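From: Tiruwork Nigatu
To: home-automation list
Date: March 24, 2020
Subject: Re: Can a machine clear a table yet?

Seidu Gbeho wrote:

> I've followed this list for a good while and I keep seeing clever arms doing
> clever things to coloured blocks. My question is duller. Is there anything, at
> any price, that will clear my kitchen table after supper? Cups, forks, a wet
> cloth, the kids' homework. I'd even settle for half the job. My brother-in-law
> swears it's two years off and has been swearing it since I met him.
>
> Seidu

Hi Seidu, hi all,

Not a dull question at all, it's my favourite one! Short answer: no, but parts of it are coming along much faster than I would have guessed a year ago, and I'd love to talk about which parts.

We've been working on table clearing at Pamside since last April. Our way in is the hand-held gripper. You do the chore yourself with the same two fingers the arm will have later, and the recordings teach the arm (we call ours Fellero, don't ask me to defend the name). Dagim Tufa and I have put in 339 runs so far, mostly cups and cutlery. It's a very humbling way to spend an afternoon. Try picking up a teaspoon off a flat surface with two padded blocks and you'll have a new respect for your thumb.

A couple of views from the gripper, fingers open over the bare tabletop: 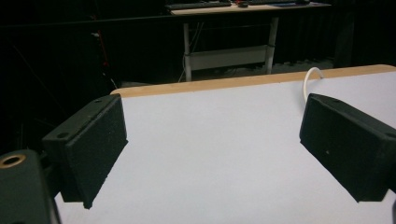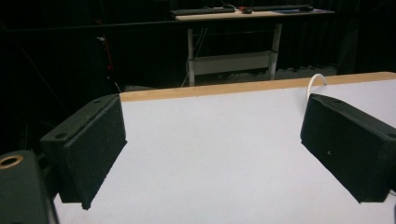
So, where are we. Cups are good. A plain mug with nothing near it, Fellero gets nearly every time, and it will put it in a tub beside the table without banging it. Bowls are fine if they aren't stacked. Forks and spoons were hopeless until Dagim started sliding them to the table's edge first and pinching them there, which is what I do at home when my hands are full – the arm picked up that habit from his runs and our success on cutlery went to 70 per cent. I was so pleased I rang my mother.

Cloths are still miserable. A folded one is all right, a crumpled one is a different object every time you look at it. Paper is worse. Your kids' homework is safe from us for now, Seidu, or rather it isn't safe, so please move it before supper.

The other thing is speed. A person clears a table for four in a couple of minutes without thinking. Fellero can take up to 482 seconds for the same load, and that's with someone standing by the stop button. For a café that's no use. For somebody at home who can't lift or grip well, I think it might be plenty. They aren't in a rush, they just want the table clear by bedtime. Hagos Hadgu made that point on this list over the winter and it changed how I think about the whole thing.

On the shop floor I'd say things are further along than in the kitchen, but only where the parts always turn up in the same spot. Florian Marti has an Abera unit loading trays and he tells me it's great until somebody changes the tray colour. Florian, if you're reading, did you ever sort that out? I'd like to hear how it copes with mixed bins too.

As for buying something today, the only one I've tried is the Flakska tabletop arm. It's a lovely thing to learn on, but it would struggle with a full mug and the software is very much do-it-yourself. I wouldn't get it for the chore. I'd get it for the fun.

What would help us most right now is lists of what's really on people's tables after a meal. Ours are far too tidy. If a few of you could jot down what was left out tonight, crumbs and all, and send it to me off-list, I'd be thrilled. Odd items very welcome.

And Seidu, tell your brother-in-law I'd give it longer than two years for the cloth, but I'd take a bet with him on the cups.

Cheers,
Tiruwork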